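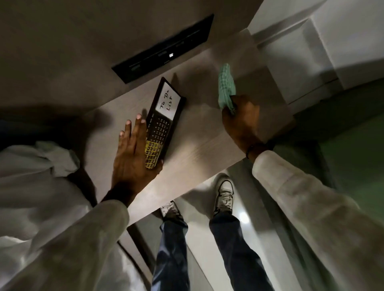
Why do garages in the same town ask such different prices for the same brake pads, if every driver has a telephone and can call all of them? I think most people are just lazy, and a course on prices should say so.

The remark above was left on the course page after Thursday's lecture, and I would like to begin with it, as it touches the main point of this unit. I do not agree with the word "lazy", but the question is a good one.

Home | Syllabus | Handouts | Problem Sets | Office Hours

Consumer Markets, Handout 3
Search Costs and Price Dispersion: The Case of Car Repair

1. What we want to explain

In the simple model from the first weeks, the same good has the same price everywhere in one market. If a seller asks more, all his buyers leave. Car repair does not look like this. The job is well defined (front brake pads, a given car model, parts of the same grade), the garages are a short drive from each other, and still the prices are spread widely. We call this spread price dispersion.

Please keep apart two kinds of it. In the first kind, the same garages are always cheap and the same garages are always expensive. In the second kind, the order changes, and a garage that is cheap in one month may be expensive in the next. The second kind is harder for the driver, as what he learned last year does not help him much now.

2. The cost of searching

Let p be the price the driver already has in his hand, and let c be the cost of getting one more quote. In c we include the time on the telephone, the time to drive there if the garage wants to see the car first, and also the unpleasant feeling of saying no to a mechanic. This last part is real, even if we cannot measure it well.

The driver should ask for one more quote as long as the expected saving from it is larger than c. When he finds a low price early, the expected saving from the next call becomes small and he stops. This is why I do not accept "lazy" as an explanation. A person with a high c who stops after the first garage may be doing the correct thing for himself.

It follows that garages can live next to each other with different prices. The cheap one serves the searchers and also some of the non-searchers who come by accident. The expensive one serves only non-searchers, but earns more on each of them.

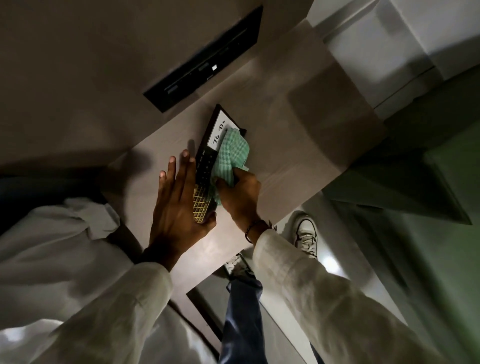

The next question is what happens when c falls. Suppose that a web page shows the brake prices of all garages in the district. The model says that the share of searchers grows, and the expensive garage must choose between lowering its price and losing cars. The average price should go down. The dispersion may go down too, but it does not have to disappear, and in the reading you will see that it did not.

3. Data for the exercise

We will use the quote file from Hinville and Atdale. Requests were sent to 103 garages in the two towns, always for the same jobs. Altogether 3,000 requests were sent, and 2,175 of them received a price. The rest received no answer, or an answer without a price ("bring it in and we will look").

Be careful with the missing ones. If expensive garages more often refuse to give a price by telephone, then the average of the answered requests is too low. Write one paragraph about this before you calculate anything. In July many students skipped that step and lost points.

Two garages appear often in the file and are useful for comparison. Sakalauskas, in Hinville, publishes a price list and gave the same price to every request for the same job. Buscombe, in Atdale, has no list, and its prices differ from call to call. Consider if this is price discrimination, or simply a different person answering the telephone. The file alone cannot decide it, but you can say which further information you would need.

4. What the driver can do

This part is not for the exam, but I am asked every year. Get the quote in writing, with parts and labor on separate lines. Ask if the tax and the disposal fee are included. Say the grade of the parts yourself, so that the quotes can be compared. And do not wait until the brakes make noise, for then your c is very high and the garage knows it.

5. To prepare

Read the chapter on sequential search up to the section on reservation prices. Solve problems A and B. Problem C is voluntary. Bring the quote file on your own computer, the room has none.

Share 14 | Comments 6

Previous handout | Next handout | Back to top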